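The Wondby Play Kitchen Gallery

Welcome to our pretend food pages! We have been collecting play groceries for the Wondby playroom since last August, and the shelves are finally full enough to show off. There are roughly 200 pieces now, from fried eggs to birthday cake, and the kids (and plenty of the grown-ups) have very strong feelings about which ones are best. Scroll down for our favorites, with a few notes on how we use them and how they're holding up.

Breakfast Corner

The morning rush starts here. Pancakes are the most requested item by a mile, and they get served with everything – we have been offered pancakes with peas, pancakes with a whole fish and, on one very special Thursday, pancakes in a teacup. The stack came from Tuncer and the edges are still in great shape after a year of flipping.

Toast lives in the same bin as the waffles. If you're putting together your own set, get more toast than you think you need. Everybody wants two slices and somebody always wants to run the toaster too!

Burgers and Fries Stand

Our loudest game, and such a fun one. One child takes orders through the puppet theater window, another cooks, and the line goes all the way back to the book nook. Orders are written on scrap paper, and we keep the good ones. Our record bill so far is 465 dollars for a small fries.

The stand would be nothing without its ketchup, and we love the shape of this one, with its round base and tapering neck. It goes on the burgers, on the fries and, if the cook is under four, on the dessert.
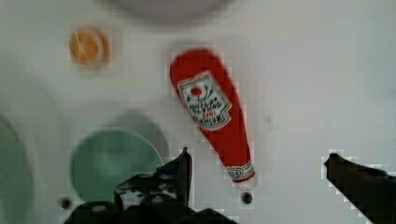
Fruit Stand

Fruit is where the color is! The orange slices are popular with the smallest visitors, who like to line them up along the counter or hand them out one at a time. The bananas do double duty as telephones. We store all of it in a low Anero basket so even the toddlers can help themselves and, on a good day, put things back.

Dishes and Table Setting

Plates get as much use as the food does, and setting the table is a whole game by itself. We stick to soft colors for the dishes so the food stands out, and keep 25 place settings on the open shelf by the window. The teapot is from Cleva, and its lid has been lost and found twice.

More pictures are on the way once the new soup vegetables are unpacked. Come by and cook something for us!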